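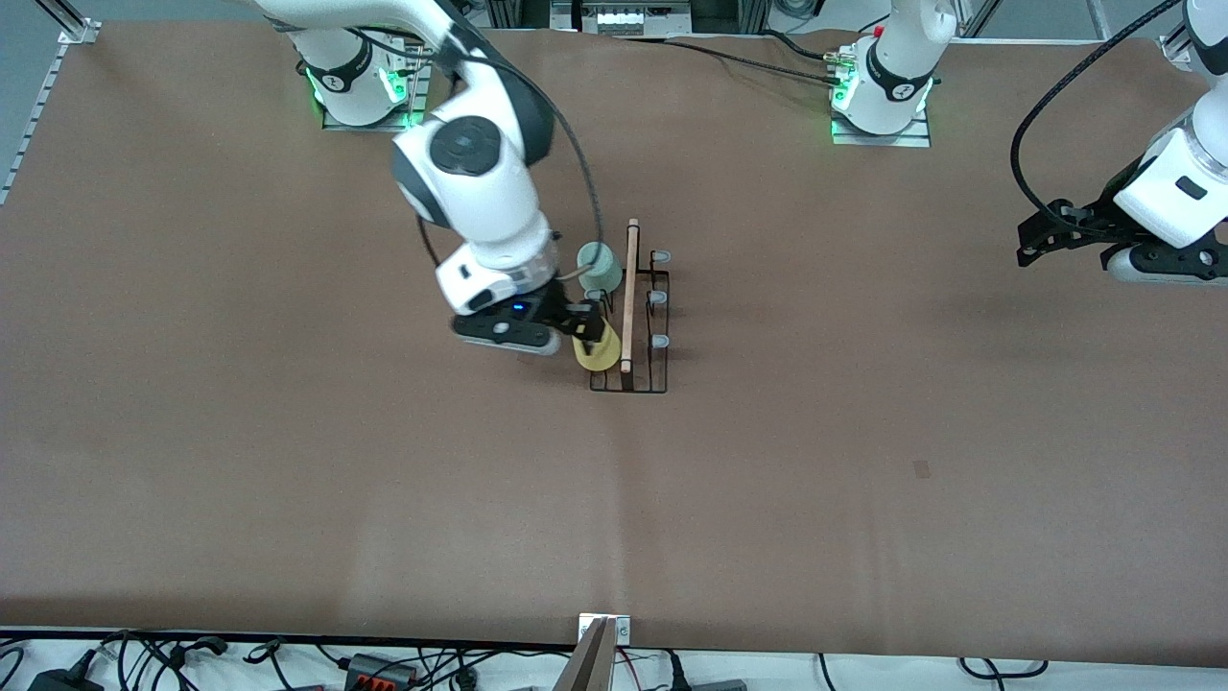 Torside two-arm bench cell, right arm holding a yellow cup at the wire rack.

Torside Two-Arm Bench Cell
Sold by Plullorum

The Torside is a tabletop cell for light pick-and-place work with cups, small racks and similar items. Both arms bolt to the back of the table on square metal plates and can be run together or one at a time.

What's included
2 jointed arms with parallel grippers
5 pairs of spare finger pads
Power supplies and cable set
McIver control software, single-seat license
Roll of brown paper for the table surface

Table, rack and cups are not included.

Specifications
Table width needed: 122 cm
Base lights: green
Warranty: 6 months, parts only

Setup
Allow some 5 hours for a first install. Fix the base plates before running any cable, and leave enough slack for each arm to reach across the table. Change the paper when it tears or starts to lift.

Options
The Cultier finger set fits both grippers and is ordered separately. Fingers are sold in pairs.

Lead times are longer in July. Contact Plullorum sales for a quote.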